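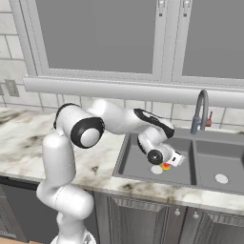 Ullwood students send virtual robots to the kitchen, with real doubts attached

2023-11-20

The robotics club at Ullwood has spent the fall term teaching a robot arm to work at a kitchen sink, and it has done so without buying an arm, a sink or a kitchen. Everything happens in simulation. The club calls the project Flindia, and it plans to enter it in the Wirkuvitz student challenge in June.

The task sounds small. The arm has to get its gripper down into one side of a double sink, take hold of a small object and bring it out without hitting the faucet or the divider. Students write the control code, run it on the club's two shared computers and watch the results on screen.

According to the club's progress report, the current version finished 183 of 600 test runs. The report calls this "a strong foundation." Another reading is that the robot failed more than two times out of three, in a kitchen where no one leaves a wet sponge in the way.

The report is also thin on what counted as finishing. Lifting the object clear of the basin was scored the same as setting it down on the counter, and runs that were stopped early by a software fault were left in the total. A club spokesperson said the scoring would be "tightened up" before the contest but gave no details.

Then there is the matter of what simulation leaves out. A virtual object weighs exactly what the file says it weighs. Real ones slip, roll and get stuck against the drain. The club says it varies the starting position and the lighting from run to run, but it has not tried the code on hardware, and has no plans to do so before June.

To be fair, the students are learning plenty. Several had never written a program before September, and the weekly sessions in the Bae building now fill most of the room. Working on screen also costs far less than replacing a broken gripper, a real concern for a club that pays for its own supplies.

Whether any of that adds up to a robot that could clear a sink is a separate question, and the challenge won't settle it. Wirkuvitz entries are judged in simulation too. The club says its next round of tests will use both basins, and that it will publish the scores along with the rules used to count them.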